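Search this site
Home | Reviews | Training Aids | Suppliers | Contact

Review: Brurkent Injection Practice Pad

The Brurkent pad is intended for the teaching of intramuscular and subcutaneous injection. It consists of a soft block in 2 layers, held in a rigid tray, and is sold with a strap so that it may be worn on the upper arm. Our department used it throughout August with a group of first-year students.

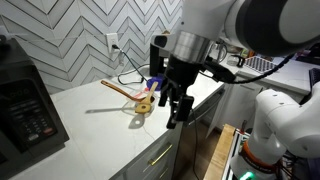
The maker states that the surface will accept 3000 insertions. We recorded 1072 before marks became noticeable, and the pad remained fit for use. Resistance to the needle is convincing — rather firmer than the Wondedico model it replaced. The strap is less satisfactory and slips on narrow arms. Drainage is by a small plug, which should be opened after each class. The price, at 56 pounds, is reasonable for a teaching budget.

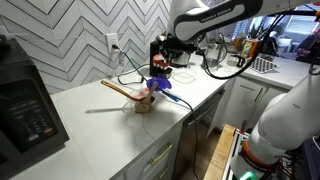
Corina Zaugg disagreed on the matter of firmness, remarking that her students pressed too hard on the pad and had to be corrected when they moved on to the Kamath arm. We accept the point, and advise that both be used.

Comments (2)

Sotiris Deligiannis: Does the refill block fit the older tray?

Tirkum reader: Ours did, with the plug removed first.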